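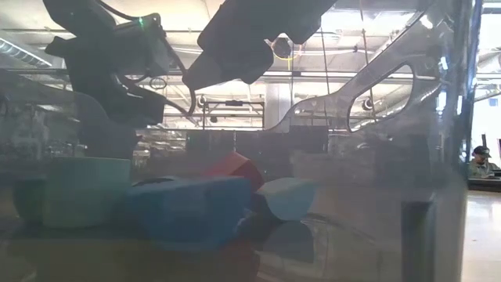
Section 3. Setting Out and Storing the Foam Blocks

3.1 Scope

This section applies to the colored foam blocks supplied with the Nudton activity set. It covers unpacking, placement on the table, cleaning, and storage between sessions. Tables, shelving, and other room furniture are covered in the Seramau Room Guide. Staff who are setting up a room for the first time should read Section 2 before continuing.

3.2 Before You Begin

The table surface must be clean, level, and free of loose paper. Blocks may be set out on a bare table or on the Waaka mat. Do not use both the mat and a tablecloth, as the blocks will shift when leaned against one another.

New blocks may have a slight odor when the bag is first opened. Leave them uncovered in a ventilated room overnight before first use.

3.3 Setting Out a Row

1. Place the largest block first. Lay it on its side near the middle of the table. The remaining blocks are positioned in relation to it.

2. Set a second block next to the first, on the left. It may stand at a slight angle. Exact alignment is not required for general play and sorting activities.

3. Place a block with a rounded end on the opposite side. Allow enough space for a hand to pass between the blocks.

4. Lean one block behind the largest block, with its top edge tilted upward. Press down lightly to check that it holds. If it slides, move its lower edge farther back and try again.

5. Check the row from a seated position. Each color should be visible to a person sitting at the front of the table. Low blocks placed behind tall ones are easily overlooked.

6. Keep the row at least 20 inches from any table edge that faces a walkway.

Note: Teal-green and blue blocks can be difficult to tell apart under dim lighting. Pale blocks, including light blue, may look almost white under strong overhead light. Where an activity depends on naming colors, set out the row with the room lights at their normal level and confirm each color before participants are seated.

Caution: Do not stack blocks on top of a leaning block. The lower block may roll or slide without warning.

3.4 Changing the Arrangement

Remove the leaning block before moving any other. Lift blocks with both hands on the long sides. Do not pull a block by its corner or by a groove – repeated pulling at these points will tear the foam.

3.5 Cleaning

1. Wipe each block with a damp cloth and mild soap.
2. Wipe again with a cloth dampened in plain water.
3. Stand the blocks on end, without touching one another, for 20 minutes.
4. Turn each block over and check the underside. If it is still damp, allow more time.

Do not soak the blocks or place them in a washing machine or dryer. Bleach and solvent-based cleaners will fade the colors. Grooves collect dust and should be brushed out monthly with a soft, dry brush.

3.6 Storage

Store the blocks in the Tritotia bin or in another lidded container of similar size. Place the largest block at the bottom, lying flat. Smaller blocks go on top in a single layer. Do not force the lid closed. Foam that remains compressed for long periods may not return to its original shape.

Keep the bin away from heaters and direct sunlight. For replacement blocks, quote part group 69 and the color required. Damaged blocks should be withdrawn from use until a replacement is received.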